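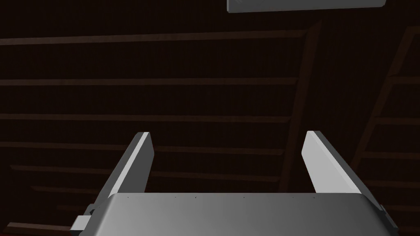 Why did the gripper report a successful grasp when there was nothing between its fingers?

Because the success check read the commanded finger width and never looked at the measured one. Once the close command had been sent, the log said "grasped", whatever the fingers had done.

Project report, Sutanto simulation lab course
2020-10-31

Background

Our group took over the Plitano pick-and-place task from last year's class. The handover notes said the controller was "reliable in simulation" and gave a success rate of 100 percent. We didn't believe that number. A grasp routine that never misses is either very good or isn't being tested, and the notes had no plots, no failed runs and no mention of how success was scored.

The simulator is Ornumon, with a wrist camera view and a two-finger gripper. The room model is Gustinmont, an interior with a dark timber ceiling. We kept the room and the gripper as they were and changed only the logging.

What we did

We ran 100 trials with the inherited code and saved the last wrist camera view from each one. Then we sorted the views by hand. In 38 of them the gripper was open and held nothing. All 38 were marked as successes. Some had the wrist turned so far over that the camera faced the ceiling, and the routine still carried on to the "place" step and put down an object it didn't have.

We also went through the log of one long session, 1,304 lines. The word "fail" isn't in it.

Cause

There were two faults, and it took us too long to see that they were separate.

The first is the success check described at the top. It compares the target width with a threshold. The target is a number the program wrote itself a moment earlier, so the check can't come out any other way.

The second is in the wrist planner. When the arm gets a goal pose it can't reach, the solver returns its last attempt along with an error flag. The calling function throws the flag away. The arm then moves to whatever pose it was handed, and that is how we got a gripper pointing at the roof beams. The close command is skipped in this state, but its target width is still stored, which feeds the first fault.

What we changed

The check now reads the measured finger width and the contact force, and both have to agree for two control steps. If the solver raises its flag, the arm stops and the trial is scored as a failure. We also limited wrist pitch, though we see that as a patch. It hides bad poses without explaining why the goals were bad to begin with.

What we don't trust yet

We haven't repeated the full set of trials, so there is no new success rate in this report. The contact force in Ornumon is computed from an idealized surface and may be far too clean. A real finger pad would give a noisier signal, and our two-step rule could easily be wrong for it.

We would also not run this controller on hardware. An arm that ignores a solver error is a safety problem with people nearby, and our stop has only been tried in simulation, by the same students who wrote it. Another group should try to break it in November, before the Plitano code is handed on again.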